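Open day at the Vetby workshop – gallery

We opened the Vetby workshop to visitors for an afternoon in February. The doors were open from 2 pm and 200 people signed the book, more than we had planned chairs for. Most came for the disassembly cell, where the team is working on taking old office computers apart by robot.

Indira Mathew gave the introduction in the front room and then took groups through to the back. Kazimír Gajdoš stayed at the cell all afternoon and answered questions. The one he got most often was what happens to the parts. Processors, memory and drives go to Cendon for testing, and the cases go for scrap. 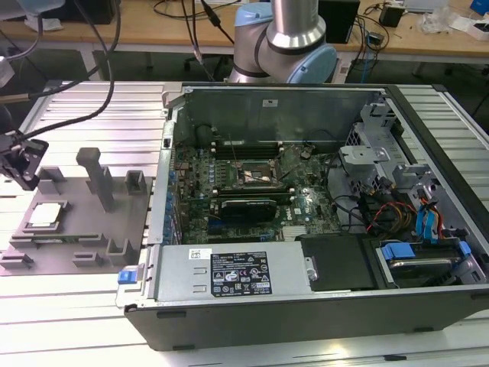 The disassembly cell, with an open tower on its side on the platform. The silver processor is in the grey tray on the left.

The grey tray is 3D-printed, and visitors were welcome to handle a spare one at the side table. Several people asked about the shape of the holders. Kazimír has drawings of the earlier versions and is happy to send them on – please write to the workshop address and put "tray" in the subject line.

The workshop has a store of 3000 used desktops to work through, mostly from offices and two colleges. Flosine lent us the screens for the front room and Kostiuk brought the coffee van, which stayed until 5 pm.

Groups were kept to 20 at a time, so there was some queuing in the corridor. We will book a second guide for the next one. If you took pictures on the day and would like them added to this page, send them to Indira with your name as you want it shown.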